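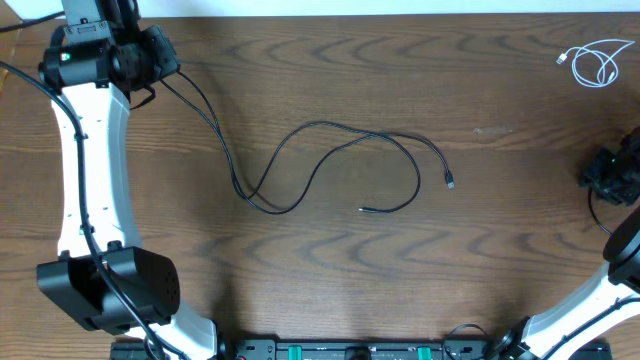
A black cable with a USB connector and a thinner white one on a wooden tabletop.

Cable clutter

Cable clutter is the build-up of leads, chargers and connecting wires in a home or workplace, beyond the number in regular use. The term is used loosely. Some writers mean only the wires that hang behind a desk or television, while others include the drawer or box of spare leads found in many households. No agreed point exists at which a collection of cables becomes clutter, and claims about how common it is should be read with this in mind.

Causes

The usual explanation is that devices are replaced more often than the cables supplied with them wear out. A household that buys a new telephone keeps the old lead, and the old lead goes into a drawer. Changes in connector shape add to the pile, as leads for an older device may not fit its replacement. Makers have at times defended such changes as improvements. The defence is sometimes fair, though it is seldom tested by anyone without something to sell.

A second cause is doubt. Many leads carry no label, and two that look alike may differ in what they can do: one may carry both power and data, the other power only. Owners who cannot tell them apart tend to keep both.

Tangling

Long, thin, flexible cords tangle more readily than short, stiff ones, and a cord that is shaken in a confined space is likely to form knots as a loose end passes through its own loops. Beyond this, popular accounts tend to overreach. The belief that leads knot themselves while lying untouched in a drawer has little behind it, as drawers are opened, searched and shut again.

Coiling methods are also the subject of strong opinion. The over-under method, in which each loop is turned the opposite way to the one before, prevents twist from building up along the cable and is widely used by sound crews. Its value for a short charging lead is less clear. Wrapping a lead tightly round its own plug puts strain on the point where the two meet, and is generally advised against.

Storage products

A large trade has grown up around clips, sleeves, ties, trays and boxes. The Hisora, a fabric sleeve closed with a zip, was sold as a lasting answer to wires behind a desk. Owners found that adding or removing a single lead meant opening the whole sleeve, and many left it open. The Zesex tray, which screws to the underside of a desk, hides the wires well but does nothing to reduce their number.

The most quoted figures come from a survey paid for by Quintero, a seller of storage boxes, which put questions to 2,528 adults. It reported that the typical household held 4 unused leads for every 2 in use. The survey did not say how "unused" was defined, and a lead needed once a year for a camera could be placed in either group. People were asked to answer from memory. The result has since been repeated in newspapers and on advice pages, often without mention of who paid for it.

Claimed effects

Untidy cables are said to cause stress, poor sleep and loss of concentration. The evidence is thin. Studies of untidy rooms in general do not single out wires, and most cannot show whether disorder makes people unhappy or unhappy people tidy less. Claims that a neat desk raises output rest largely on the word of firms that sell desk fittings.

The physical risks are better supported. Leads across a walkway are a trip hazard, overloaded extension blocks can overheat, and a damaged mains lead may cause a shock or fire. None of these depends much on appearance. A neatly bundled lead with worn covering is more dangerous than a sound one left in a heap.

Disposal

Cables contain copper, which can be recovered, and many recycling sites accept them with other small electrical goods. How much is recovered from household leads is hard to establish. The Cotow scheme, which placed collection tubs in shops each February, ran for three years and published the weight of cables handed in, but never stated what share was recycled, reused or thrown away.

Advice to discard any lead not used within a year is common in books on tidying. It is simple to follow, but takes no account of the cost of buying the same lead again.

Related articles
Extension lead
Electronic waste
Cable tie
Connector standards
Household storage
Copper recycling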